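Skirnent Tray Service -- Frequently Asked Questions

Who is this page for?
Anyone setting, clearing or storing tray meals in the Tarnside dining room. It covers the printed trays, the table covers and the small tableware. Hot-holding and allergen handling are on separate pages.

Which way does the tray go?
Long side parallel to the table edge. On trays with a printed name, the name should read correctly for the person seated.

Do I need a table cover under the tray?
Yes, on all tables. The cover goes down first and is smoothed from the centre out. A narrow border of bare tabletop is acceptable. Folds under the tray are not, as a tray on a fold will rock when the bowl is lifted.

Where do the chopsticks go?
On the tray, side by side, tips level where possible. A slight diagonal is fine. Chopsticks should not be left standing in a bowl or laid across its mouth.

Can the bowl sit off the tray?
Yes. If the bowl has its own saucer, it may go directly on the table cover, beside or behind the tray. The spoon can rest on the bowl until the food is served.
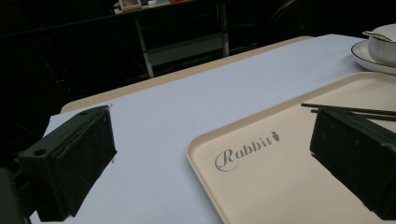 "Rabbit" tray with chopsticks; bowl, saucer and spoon set off the tray.

Can I put the plastic trays in the dishwasher?
Top rack only, and not on the heavy cycle. Wash by hand if the print has started to lift. Abrasive pads dull the colour and will take the lettering off within a month or two. We replaced a full batch in September for this reason.

How are trays stored?
Flat, rims up, no more than 19 to a stack. Trays must be fully dry before stacking -- water caught in the corners leaves marks.

What about scratched or warped trays?
Set the tray on a level bench and press each corner. If it rocks, pull it from service. Light scratches are acceptable on the underside. Deep scratches on the food side are not.

Are chopsticks and spoons counted back in?
Chopsticks are, in pairs. Spoons are checked at month end by Oanh Phí. The current float is 100 pairs, kept in the drawer below the tray shelf. Odd sticks go in the tub at the back and are matched by length.

Can I swap the cover for a Cusi placemat?
At single settings, yes. At shared tables use the full cover, which is cut to 95 cm wide and does not shift when trays are pulled forward.

Who do I contact for replacements?
Fouad Fahmy for trays and bowls, extension 2238. Kelly Barbosa for covers. Requests received before 2 p.m. go out with the next Ristthorpe delivery.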